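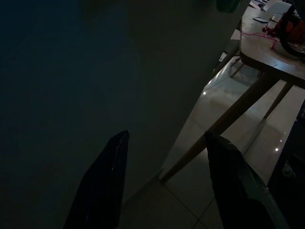
The second volume of The Salt Bride of Mollon starts in September

Home | News | Serials | Reviews | Forum | About

Fantasy serial The Salt Bride of Mollon to return for a second volume

18/08/2024

Good news for everyone who stayed up far too late with the last chapter: The Salt Bride of Mollon is coming back. Author Ikechukwu Chukwu has confirmed that volume two will begin in September on the reading site Skustumitz, with two new chapters a week.

The first volume closed in the spring after 26 chapters and left its heroine, Estlow, standing on the wrong side of a river with a crown she had never asked for. The final chapter drew 3,972 comments (a record for the site's fantasy section), and a fair number of them were simply the word "no" in capital letters.

For those who haven't started it yet, the story follows Estlow, a salt carrier's daughter who is sent to the drowned kingdom of Mollon in place of a missing noblewoman. She is meant to marry its king, Moodley, who has not spoken aloud for a hundred years and who runs his court entirely by written notes. The notes are a joy. They begin as orders about doors and candles, and by chapter nine he is leaving them inside her boots.

Chukwu says the new volume opens on the morning after the river crossing and will be told partly from Moodley's side.

"I kept his thoughts shut away for the whole of the first book and it nearly drove me mad," he said. "He's a much sillier man than Estlow thinks he is. I can't wait for people to meet him properly."

He also promised a longer look at the salt roads, more of the grandmother, and an answer to the question of who sent the wrong bride in the first place. On whether the ferryman survived, he would say only that readers should go back over chapter 17 and pay attention to the bell.

Volume two has been planned at a slightly greater length than the first, and the opening five chapters are already written. Chapters will go up on Tuesdays and Fridays. The first three will be free to read, as before, and anyone who follows the serial will get a message when each one is posted.

There is something for rereaders as well. The whole of volume one has been tidied up over the summer, with the old mix-up over the names of the two sisters finally put right and a new scene added to the wedding feast. It runs to 600 words and includes the goose that everybody kept asking for. Comments on the older chapters have been kept where they were – so the long argument under chapter 12 is safe and still going strong.

A group reread is under way on the forum, taking one chapter a day up to the launch, and 1,034 readers have signed up so far. New faces are very welcome, and spoilers are being kept behind a warning, so this is a lovely moment to jump in. The thread for favourite notes from Moodley has already filled several pages. (Ours is still "The stairs are wet. I have told them to stop.")

Print this article | E-mail to a friend

Recent news
Short story round: the winter theme is announced
The Lantern Thief ends after three volumes
Forum changes: new spoiler tags and how to use them
Five finished fantasy romances to read in a weekend
Serial of the month: your votes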